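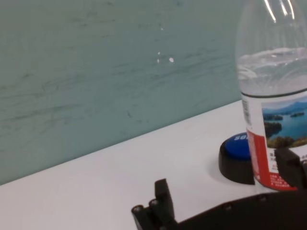 How does a robot hand know where the bottle is?
It looks, using a small camera near its own wrist, which is a bit like having an eye on your watch strap.

The Bundard kit from Mosero comes with one arm, two fingers and 17 screws. You get 40 practice cards too. Card 2 says "pick up a drink" — you have done this since you were a baby, so try not to brag. 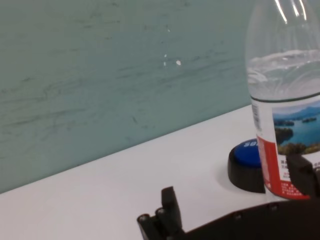
Squeeze too softly and the drink stays put. Squeeze too hard and you'll need a towel, sold separately.

Kits > Robots > Bundard

More from Mosero
Sayce the Sorting Arm
Ernstead Wheels

Contact | © Mosero | Back to top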